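Désencombrer, disent-ils

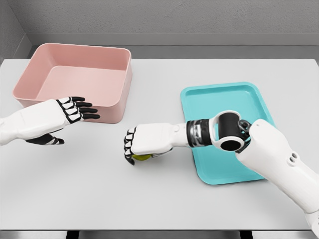

Tous les ans, en mars, ça recommence. Les magazines, les newsletters, la belle-famille : il faudrait trier. Vider les placards, garder l'essentiel, respirer. J'ai fini par m'y mettre au printemps dernier, avec la méthode Grivberg, parce qu'on me l'avait offerte (le livre coûte 20 euros, plus le carnet de suivi vendu à part, ce qui aurait dû m'alerter sur le rapport de la maison aux objets superflus).

Le principe tient sur un ticket de caisse. On prend une pièce, on sort tout, on remet ce qui « sert ou réjouit ». Le reste part. L'auteur promet un logement transformé en un mois et un esprit plus clair au bout de deux. Sur quoi repose la promesse ? J'ai cherché. En fin de volume, on nous parle d'une enquête menée auprès de 1 000 lecteurs, dont 539 se disent « plus sereins » après avoir suivi le programme. Bon. Ce sont des gens qui ont acheté le livre, l'ont lu jusqu'au bout et ont pris la peine de répondre à un questionnaire de l'éditeur. Et malgré ça, à peine plus de la moitié. Personnellement je n'en ferais pas un argument de vente.

J'ai quand même joué le jeu. La cuisine d'abord. J'ai donné un moule à kouglof qui ne servait pas, une yaourtière, des verres dépareillés. En novembre j'ai racheté un moule à kouglof. Je sais, un cas isolé ne prouve rien, mais le cas isolé m'a coûté plus cher que le livre.

Ensuite les papiers. Là, je dois reconnaître que j'étais content de revoir le fond du tiroir. J'ai jeté des notices d'appareils que je n'avais plus et des relevés d'un compte fermé. Mais je n'avais pas besoin d'une philosophie pour ça, il me fallait une après-midi de pluie et un sac poubelle.

Ce qui m'agace le plus, c'est la suite logique de l'affaire : une fois qu'on a vidé, on vous vend de quoi ranger. L'enseigne Drirkska a ouvert un rayon entier là-dessus, près de la rocade. Boîtes à couvercle, boîtes sans couvercle, séparateurs de tiroirs, étiquettes pour les boîtes. J'y suis allé par curiosité et j'ai vu des gens remplir un caddie de bacs vides pour mettre de l'ordre dans une maison qu'ils venaient de vider. Je n'ai pas fait mieux, je suis reparti avec des séparateurs à chaussettes. Ils sont à la cave.

Il y a aussi le discours moral, et lui je le digère mal. Garder serait une faiblesse. Or mes grands-parents gardaient tout, les bocaux, la ficelle, les boutons, et ils n'étaient ni anxieux ni dispersés : ils avaient simplement connu des années où l'on ne trouvait rien. Se débarrasser de ce qui « pourrait servir » suppose qu'on ait les moyens de le racheter. Je n'ai pas vu de chapitre là-dessus chez Grivberg.

Et puis où va tout ce qu'on donne ? La ressourcerie de mon quartier refuse désormais les livres et la vaisselle au printemps, son local déborde. On déplace le bazar d'un placard vers un hangar et on appelle ça de la légèreté.

Je ne dis pas qu'il faut vivre dans un grenier. Un placard qui ferme, c'est agréable. Mais entre fermer un placard et changer de vie, il y a une marge que ces bouquins franchissent un peu vite. Le mien est sur l'étagère du couloir, entre un guide des champignons et un dictionnaire de latin. Il ne sert pas et ne réjouit pas beaucoup non plus.

Classé dans : Humeurs, Maison
445 partages | 20 commentaires

À lire aussi
Le robot cuiseur Sandhu, six mois après
Faut-il vraiment aérer dix minutes par jour ?
Bougies Cernwood : le prix d'une odeur de sapin
Pourquoi je n'ai plus d'agenda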